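About Frimpong

Home / Who we are / About

Started in a garage. Moved out of the garage when the neighbors complained about the noise, fair enough. Now in the old shoe warehouse behind the rail yard, two floors, one working elevator.

Frimpong makes and repairs window blinds and shades. Roller, Roman, vertical, the big blackout ones for theaters and hospital wards. Schools too, a lot of schools. If it hangs in front of glass and goes up and down we probaly do it.

What we do

Measure. Cut. Sew. Hang. Come back when the cord snaps. Most of the work is still within a 90 minute drive of the shop, and we'd like to keep it that way. We get calls from further out every April when the sun starts hitting people's desks again. We do take some of those. Call first.

Repairs are the part people don't expect. Old shades from big old houses, spring rollers nobody makes anymore, wood slats with the ladder tape gone. Bring it in. Don't mail it, the tubes get bent. If you can't bring it, call the front desk and we'll work out a pickup. Keep the brackets! We can match almost any fabric but brackets are a pain.

Last year we hung 3,671 shades. That number is from the job sheets, so it counts the ones we hung twice.

How we got here

Nkrumah Essien opened the shop after eleven years of fitting blinds for somebody else. First real job was a dental office, all north windows, and he still looks after it. Then a library. Then a run of apartment buildings, which is when we needed sewing machines of our own and people to run them.

There are 64 of us now. Five were here in the garage days and will tell you about the space heater.

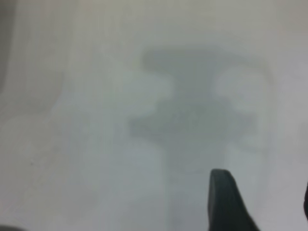
Cutting and Sewing Department, second floor

Biggest department we have. Two long tables, the slitter, the hem machines, and the rack of roller tubes that everyone bumps into once. Fabric comes up on the elevator first thing, gets checked for flaws, rests flat overnight if it's been rolled tight, then goes to cutting. Rush jobs skip the line but not the resting. Tried that. Hems went wavy on a whole floor of offices and we ate the cost.

New hires start up here no matter what job they applied for. Office people too. A couple of weeks of hemming and you can read an order form properly, and you stop promising customers a 10 foot drop in a fabric that sags at eight.

Our suppliers

Tubes and chain from Plolex. Blackout and light-filtering cloth mostly Selico, and some Skindeck for outdoor shades, patios and so on. Been with all three a long time. If you want a fabric we don't stock, ask for the loaner books. Please return the loaner books.

Working here

Early start, early finish. Day shift is 6:30 to 3, installers set their own first call of the day with the customer. Boots for installers paid for by the shop. Learning to sew on the job is fine, most of us did. We take on trainees from the county trade school, usually in spring, and a good few have stayed.

Openings go on the Jobs page. If there's nothing there, drop off a letter anyway, we keep them in a folder and we do look in the folder.

Visiting

Showroom is ground floor, street side. Come in with your window sizes, width first then drop, in inches. Photos of the window help, a photo of the top of the frame helps more. Parking in the back lot, not in front of the dock please, the trucks need it untill 8.

Showroom closes for lunch, noon to 12:45.

Contact / Jobs / Repairs / Care and cleaning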